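Ovgate's Lutov keyboard app comes to desktop

Monday, May 5, 2025

Hi, I'm Nhàn Đinh, and I get to write this one because Lutov has been my baby for two years. Today it's out for desktop computers, and I'm so happy I could hug my monitor!

If you haven't met it, Lutov is a little app that lets you build your own keyboard shortcuts without touching a settings menu. You press the keys, you do the thing once (open a folder, resize a window, paste your address) and Lutov remembers it. The laptop version went out in February and our inbox filled up with desktop people asking when they'd get a turn. Well, now!

The big new piece is Ccori, a search box that finds a shortcut when you've forgotten it. Type "make window smaller" and up it comes. I use it all day long, and I wrote half the shortcuts. 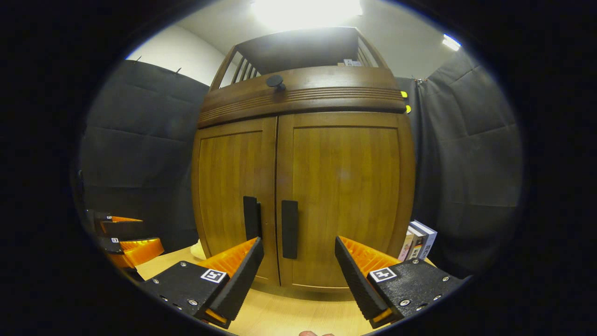

Tall wooden cabinet with striped doors and black handles.

We tested the desktop version with 725 people over the spring, and they sent in 900 bug reports, bless them. Gopinath Ramasamy, our lead developer, read every single one. "My favorite was the person who mapped everything to the space bar," he says. "We put a warning in after that."

Lutov for desktop is a free download from the Ovgate website, and if you already have it on your laptop your shortcuts will carry over when you sign in. You can link up to 4 computers. Larger offices should ask us about Zirnudside, our team edition, where everybody shares one set of shortcuts.

Press copies and screenshots are available through the Ovgate press page. Ask for Nhàn, I love talking about this stuff.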